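Pillov Open-Top Waste Bin, White
Item 534 – sold by Stero, Grurnville

The maker calls this a "complete desktop waste solution." It's a white plastic bin with a gray insert at one corner. We stock it because it stands steady on a table and takes bottles without a lid to fight.

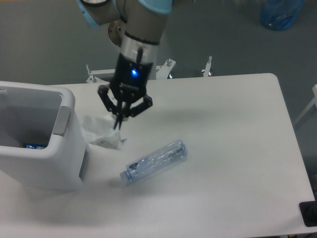 Jaunzems says it never needs a liner. We doubt that – crumpled bags and bottles leave drips, so buy liners too (pack of 10). 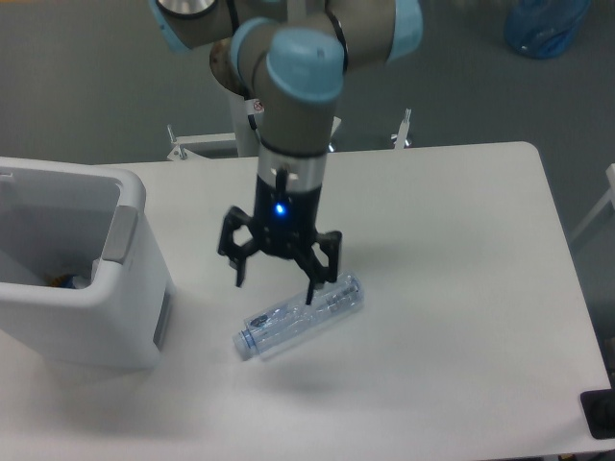

Open-top bin with a capped clear bottle on the table.

Returns accepted until November.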